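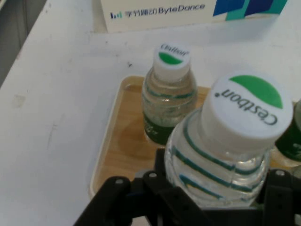

Has anyone taken kids to the robotics open day at Kerkley? I went last December on my own and want to bring my two nieces this time (they're 6 and 9). What got me was the bottle demo! The arm gets its fingers around one of the water bottles standing on a wooden tray, all clear plastic with green stripes round the neck, and I'd always heard see-through stuff is murder for robots. I could have stood there all arvo. Is there anything hands-on for that age, or is it mostly watching? And is parking as grim as I remember?

Asked by Nestau

2 answers

Macarena Iturra
Took my Year 2 class and they loved it. There's a station where kids steer a small arm with a pair of handles and try to pick up foam blocks, and the staff are lovely about letting them have another go. Your 6 year old might need the step stool. Get in by 10 am if you can, the queue for that one gets silly after morning tea. The talk in the hall was pitched at adults and mine got wriggly, so I'd skip it, but ask the people at the tables anything you like. One of them spent ages explaining to my lot how hard you can squeeze a bottle before it crumples and they're still on about it. Parking: use the oval, it's a 700 m walk on a flat path. Gold coin entry when we went.

tastier_miranda
no idea about the kids stuff but the sausage sizzle was 2 bucks and they ran out of onions. bring a hat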